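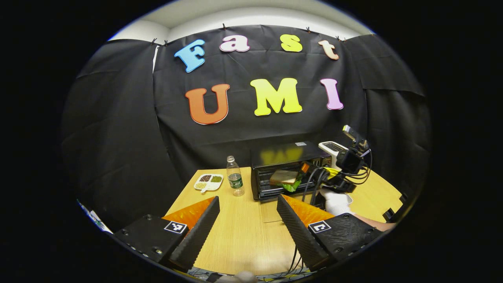

Ticket 3758: episodes dropped at import, sandwich task
Project: Wullton kitchen set
Station: Larnico, toaster bench
Status: open, workaround in place
Last updated: Monday, 4:40 pm

Problem
The Bognár importer rejects 132 episodes from the sandwich task with "relative pose missing". Both grippers have video and both have finger width for the full length. Single-gripper episodes from the same bench go through.

What was checked
Clocks first. The offset between the 2 grippers is under one frame at the start and end of every rejected episode, so sync is not the cause. Re-exported one batch from the cards with the same result.

Then the map. Each gripper localizes fine alone, but in the rejected episodes the right one ends up in a separate map. The backdrop is plain black and wrinkled, and the tracker has little to hold on to apart from the foam letters and whatever is on the table. When a gripper goes in close to the toaster oven, it loses the letters too. 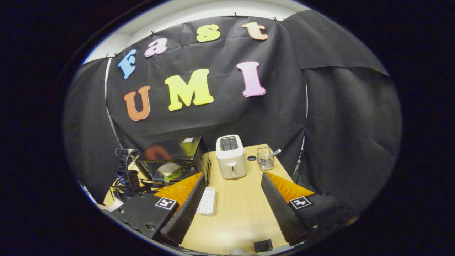 Workaround
1. Record the mapping pass with everything already on the table. Slow sweep, letters in view at the start and the end.
2. Don't move the toaster oven or the white toaster after mapping. If one gets bumped, map again.
3. Start each demonstration with both grippers pulled back and pointed at the backdrop – two seconds is enough.
4. Import with the Ciltetti profile, which matches both grippers to the mapping pass before it computes relative pose.

Result so far
A test batch recorded this way imported clean. The old episodes are still rejected, even with the Ciltetti profile. They stay in the holding folder and should not be deleted, as the single-arm tracks may still be usable for training. 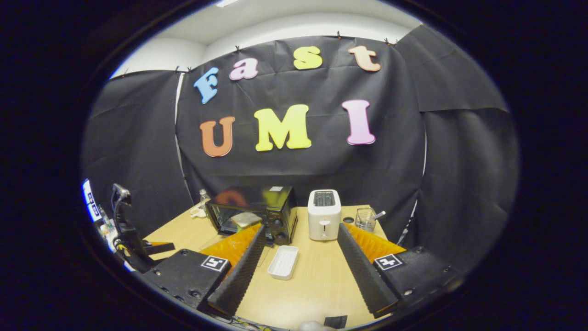
Left-to-right on the bench: toaster oven, white toaster, glass with spoon. Tray in front, between the fingers.

Still to do
Re-run the old episodes against a new map. If that fails, re-record them and close this ticket.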